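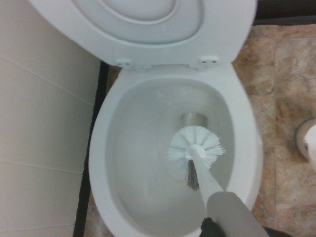 Can a machine clean your bathroom yet?

Bits of it. An arm can hold a brush and put it where it's told, but the whole room from door to door, unwatched, every week, is still a person's job and looks like staying one for a while.

Gallery page for the Rela housekeeping newsletter, put up in a hurry 30/11/2020. Words by Stella Mwaipopo, corrections to Zawadi Waweru please, she has the password and I keep losing it. Longer version goes in the December issue if I get it written.

Background for anyone new. We clean rooms. Guest rooms, staff rooms, a few private houses, the shop floor at Koech twice a week. Last issue I asked readers which job they'd hand to a machine tomorrow if they could, and the toilet won by a mile. Floors second. Then ovens, then windows, then folding fitted sheets, which somebody wrote in capitals.

So, chores, and where the machines have got to. My opinion only. Salvador Nogueira disagrees with most of it and will get his turn.

Toilets first as that's what you voted for. A white brush in the bowl, head close up to the drain opening, gripper on the lower end of the handle, seat and lid both up. Getting there is most of the battle I think. A bowl is all curves. You and I don't look, we go by feel, you know when you're under the rim as the brush tells your hand. An arm has to get that from somewhere. And then pressing. Too soft and you've just stirred the water, too hard and you're into the porcelain or the brush slips in the grip.

Then everything either side of the scrubbing. Lid up. Seat up, which is a seperate thing from the lid and sits right against it. Brush out of the holder, brush back in the holder, no drips on the way. Wipe the hinges. Wipe behind. My mother-in-law Imani is 70 and still does the hinges with a cotton bud, and I'd put her up against any arm you like.

Also, who cleans the gripper? Serious question. With us it's gloves, one pair per bathroom, straight in the bag. If a machine does the toilet and then the basin taps with the same two fingers I want to know what happened in between. Asked this of a salesman once. He talked about software.

Next one, more of the room. White arm with FRANKA EMIKA on the dark band, black fingers pointing down, brush standing in its round holder on the tiles, toilet over towards the corner with the lid up and the seat down.
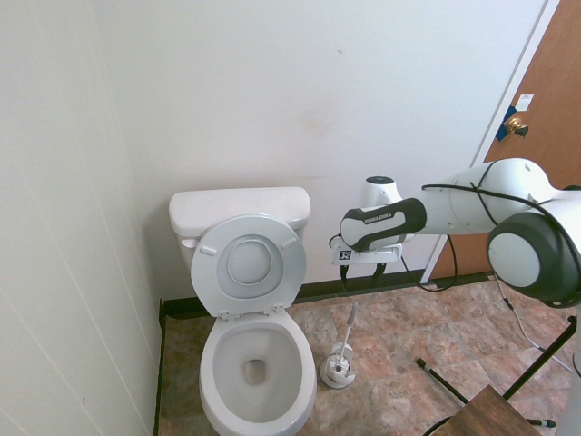 Space is the other thing. Most bathrooms we do are small, and the ones at Pramlow are smaller than that, you back out of them to turn round. People manage as we bend in the middle. Anything with a heavy base wants floor to stand on, and cables need to go somewhere, and the door still has to open. Doors! Half my readers would take a machine that could simply open the door, put the bucket down and wait.

Floors. The one job where I'd say it's here already. The Jandow we've had on trial goes up and down the corridor quite happily and I've stopped following it. Corners no. Behind the pedestal no. It ate a sock in its first week and a phone charger after that. You still have to pick everything up before it goes out, so what you save on sweeping you partly give back in tidying. Zawadi says still worth it, her knees agree.

Shop floor. Koech had a scrubbing machine in before any of us started there, a big ride-along thing, now there's one without the seat. Wide aisles, flat floor, lights on, no socks. It does well. It stops dead for a dropped carrier bag though, and then someone has to walk over and press the button. We get called off the tills side for that. Nobody's job, so ours.

Shelves and facing up. Not seen it done by a machine in any shop I've cleaned. Seen plenty of talk.

Washing up. We've had that machine for decades and forgotten it counts. Loading it is the hard part, same as ever. Tatu loads ours at home and I reload it after.

Laundry, same story. Washer yes, dryer yes, folding no. A towel is easy when it's flat. It's never flat, it's in a heap with six others and a pillowcase wrapped round it.

Beds. Forget it for now. A decent cleaner does a double in the time it takes me to find the right sheet on the trolley. Tucking needs two hands and a bit of shoulder.

Windows, inside, ground floor -- there are little ones that stick on and crawl about. Fine on a big pane. Useless on Georgian squares, which is what we've got.

What Salvador says, to be fair to him (he asked me to put it in): stop asking if it can do the room and ask if it can do the one job nobody wants, slowly, at night, with the door shut. If an arm takes 8 times as long as me on a toilet but I'm asleep, who cares. I said who lets it in. He said it lives there. I said then it wants cleaning round. We left it there, the kettle had gone.

My own answer for the vote, since people keep emailing. I'd have one for the scrubbing and nothing else, if it washed its own hands after, and I'd go round behind it with a cloth until I trusted it. Wouldn't pay much for it. Wouldn't want hours cut for it either, and I know thats the bit a lot of you are really writing in about. We'll do hours and pay properly in December.

Send your own pictures of anything automatic at work, good or bad, to the usual address or drop prints at the Rela office, box 2406. Put your name on the back. Landscape if possible, last time everthing came in sideways. No guests in shot, no name badges.

Vote stays open until we go to print. One each, Tatu.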